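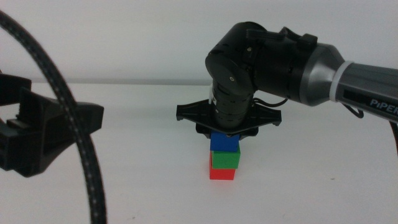 Red, green, blue, all on the one white tabletop.

Filed under: Tabletop & Blocks > Colour and Finish

Plain coloured cubes on a white table: keep the white or cover it?

wedance
I've been using the Sudau plain cubes for 8 months now, one red, one green, one blue, and I'm happy with them. The colours are solid and the faces are matte, so they don't throw light back at you the way the Nina set did. My question is about the table. It's plain white and I'm wondering if a grey or beige mat would be easier on the eyes. In the stack at the top the front of the green cube looks a fair bit brighter than its sides and I'm not sure if that's the table or the light.

gendex66
I'd say the light. If it was the table you'd expect the red one to be the odd one out, it's the one sitting on it. Leave the table alone.

More to the point, your green is off to the right of the red. If you're going to add to that stack I'd fix it first. Every cube you put on carries the lean up with it.

wedance
I know it's off. It's only slight and I don't plan on going higher.

brickandbarley
Disagree with gendex66 on the offset. A stack that short can be out by a fair bit and be fine. The middle of the cube on top has to be over the one below and that's about all there is to it. I've seen people spend five minutes squaring up a pile when they could have just built it.

On the table, I went from white to a grey mat and went back again. The mat had a bit of give and the bottom cube never sat flat. Whatever you use, make it hard.

gendex66
It's fine until you bump it. We've got 2 tables going in the same room and one wobbles when somebody leans on the other. Straight stacks stay up longer, that's been my experience.

southshore_331
Depends what the cubes are like at the corners. Sharp corners and flat faces, you can get away with an offset. If they've been rounded over from years in a bucket then gendex66 is right.

Could you post one on its own, wedance? Hard to judge colour when they're piled up.

wedance
Blue one by itself, more or less. The green just makes it in on the left.

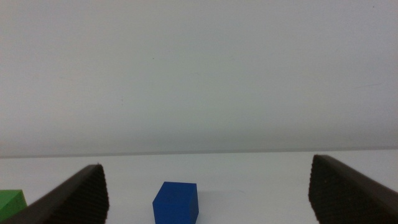
Re: blue cube on its own

southshore_331
Thanks, that helps. It's a nice strong royal blue. The top is a little lighter than the front and the right side falls in between, so you can tell the faces apart easily. The shadow's soft too. I wouldn't bother with a mat. The wall behind is pale grey and the table's close to the same, and there's nothing there fighting with the colour.

brickandbarley
Same. That blue would look muddy on beige. The white does go a bit grey toward the edges but you'd only notice if you went looking.

gendex66
Fine by me, I said leave it at the start. I still think the Nina greens are better than the Sudau one. The Sudau is too bright, it's like new grass.

wedance
That's why I like it! The Nina green and blue looked nearly the same to me by late afternoon with the blinds down. I never mix these two up.

gendex66
Fair enough. Mine are near a window so I don't get that.

ottercreek
Does anyone know if Sudau still sells single cubes? I've lost a red and I don't want to pay $66 for another full set.

brickandbarley
They did in January. You had to phone, it wasn't on the website.

wedance
I'll keep the white then. A damp cloth gets the marks off it anyway. Ottercreek, if they say no, message me, I might have a spare red in the cupboard.

ottercreek
Will do, thanks.

Related threads
Sudau or Nina for a first set?
Getting marker off a white tabletop
Matte or gloss cubes for a bright room
How high before you start over?
Storage tubs that fit under a bench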